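Pondwood swap day comes back this Saturday, and yes, you can bring snacks

Good news if your closets look anything like mine! The Pondwood swap day is back this Saturday at the old Enriquez furniture store on Drurkorora Street, doors open at 8 in the morning. I went to the last one in September meaning to drop off a single bag of sweaters and came home with a lamp, two puzzles and a fondue set (I don't even like fondue).

The rules haven't changed much. You bring clean stuff that works, you take what you like, and no money changes hands. Bedding and table linens get their own corner this year, which makes me very happy, as I have a weakness for anything with loud stripes.
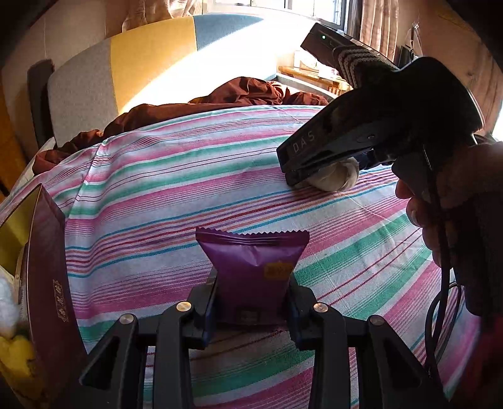 Stripes in green and pink, with a little purple packet.

Nipon Rojanasak, who runs the swap, told me they had 27 tables last time and ran out of room before lunch. "People kept showing up with one more box," he said. So they've rented the back half of the store too, and there's a separate door on the alley side if you're hauling something heavy.

He did have one request, and I'm passing it along because I'm guilty of it myself: please pack your breakables. Glasses, mugs, ornaments, all of it.

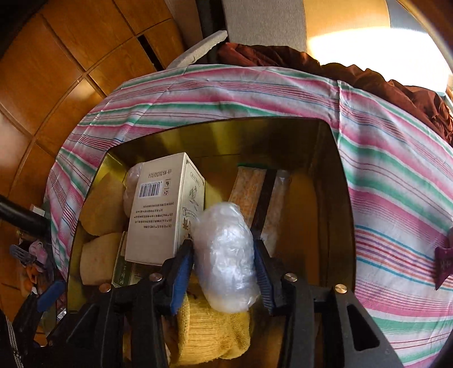 Newspaper is fine, towels are fine, and there'll be a wrapping table by the door for anybody who forgets. Last time a whole set of dessert plates made it across town and then got knocked off a chair in the parking lot, and I still think about those plates.

Anything left at closing goes to Tundum, the thrift shop over by the library. They'll take up to 5 boxes of books and pretty much all the clothes, but no mattresses, so don't try it.
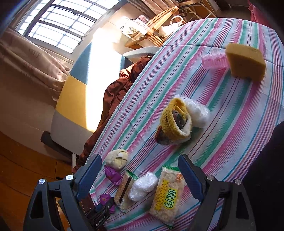

Food and parking

There's a potluck table again, so bring something to share if you feel like it. Chips, cookies, whatever's in the cupboard. Park behind the store or along Drurkorora, where it's free all weekend. I'll be the one in line before 8 with coffee and way too many tote bags.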